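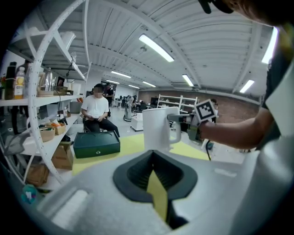

White mug, and the shelf with the juice and the baskets. Sorting day in Istley.

1/ I promised to write how we are putting the shared kitchen things in order, so I do it in short posts. The shelf is the tall white one with small holes in the side panel. I like it very much, but it takes everything you give it, and this is the problem.

2/ Middle shelf is for drinks. Juice, the dark green bottle, the glass pitcher with the wooden base. Kvido wanted the pitcher higher up. I said no, a full pitcher is heavy and my arms are short.

3/ Lower shelf is for the woven baskets. Before, we kept fruit in a plastic bag on the door handle and it went soft in two days. In a basket you see it and you eat it.

4/ Now the mugs. We own over 55 mugs. I counted them in April, when we moved the kitchen, and I was a little ashamed. For daily use we need maybe ten.

5/ My rule for mugs is simple. White and without a chip stays. If it has a company name on it, it goes in the giving box. Ctibor asked for an exception for his Stakutix mug and he got it, because he washes it himself.

6/ Please do not stack mugs more than two high. I did it for years and the handles were always knocking together. It is better to put them in one row, all handles to the right, then you take one without looking.

7/ Somebody asked about the brown cardboard box at the bottom. Cardboard is fine for dry things, but not if you mop the floor often. I would like a second wicker basket there. Vaněk had nice ones, but the size was wrong by 5 cm. I measured the shelf again at home and it was still wrong.

8/ Tea is not solved. We have loose tea, bags, and one tin that does not close. For the moment all of it stays together - I will think about it after the holidays.

9/ If you live near and you need mugs, write to me. They are clean and wrapped in newspaper. You can take five or you can take all, only bring your own bag.

10/ Edit: the blue ones are already promised to Kvido's sister, sorry. The rest is still free.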